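Reference > Materials > Paper > Brown paper

August, by the Usum paper desk

Brown paper, or kraft paper if you want to sound like you work in a mill, is the strong, plain stuff that bags, parcels and table covers are made from. I've been writing these paper entries for a while and this is the one I kept putting off, mostly because I like it too much!

The name comes from the German word for strength. In the kraft process, wood chips get cooked with chemicals that pull out most of the lignin (the glue that holds wood together) and leave the long fibers in good shape. Long fibers make tough paper. Pine and spruce are the usual picks, and if you skip the bleaching you keep the brown color, which is just what's left of the lignin showing through.

Weight matters more than most shoppers think. Thin sheets are fine for stuffing a box, but for wrapping books I go heavier, and for covering a table heavier still, or it wrinkles the minute you lean on it. Some rolls have a shiny side and a dull side. That's machine-glazed paper, dried against a big polished cylinder, and I always write on the dull side (the shiny one smears my pen).

The old mill at Bestercombe sold it by the roll, and its last price list, which I have a copy of, runs to 129 kinds of wrapping. I would have guessed ten. Dradmont, down the river, stuck to sack paper and made more than 4,000 tons in its best year.

Plain brown paper goes in with normal recycling nearly everywhere, and it composts well if you tear it up first. Waxed or plastic-coated sheets don't, so check for a slick feel. For storing photos or old letters, get an acid-free sheet instead, as ordinary kraft can stain what it touches.

See also: butcher paper, corrugated board, sack paper.

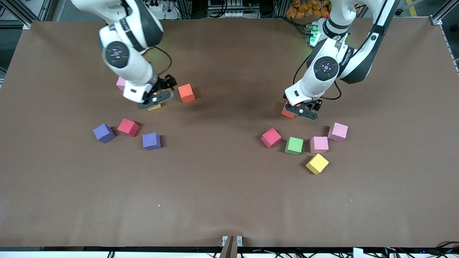 Smooth brown paper as a table covering, with small foam cubes on it.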